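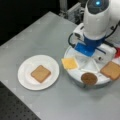
Kulsoom Tanoli wrote to us in July that her class in Ukinham had argued for a whole lesson over whether the cheese goes under the spread or on top of it, and she would like to borrow the set again.

We were very glad to receive this letter, as such arguments are what we hope for. Bisus is a small company in Greveston. We lend sandwich sets to schools, so that children can learn to plan a meal, wait for their turn and lay a table before they work with real food in a kitchen.

Our set is simple. There is a round white plate, and beside it a round tray with dividers, where the parts of the sandwich wait. The child decides what comes first. Bread is the usual beginning, but we do not make it a rule.

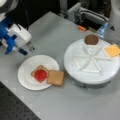
Two slices on the plate, cheese and patty still on the tray.

We started with 20 sets, which we packed in the evenings on a borrowed table. Today we have 200 sets, and last school year 3,000 children used them. The office is on Asamoah Street, above the bakery, and visitors often become hungry on the stairs.

The order of the layers is recorded by the children on a paper card. Some classes prefer an open sandwich with only one topping, and the card has a space for this also.

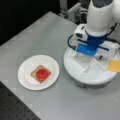
How to borrow a set

Please write to us with the name of your school and the age of the children. Sets leave our office every Friday and can stay with you for one month. The return box is the same box in which the set arrived, so please keep it. If a piece is missing, put a note inside and we will replace it.
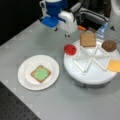

Can our school buy a set and keep it?
At the moment we only lend. Schools that wish to keep a set longer than one month can ask for a second month, and we agree when there is no waiting list.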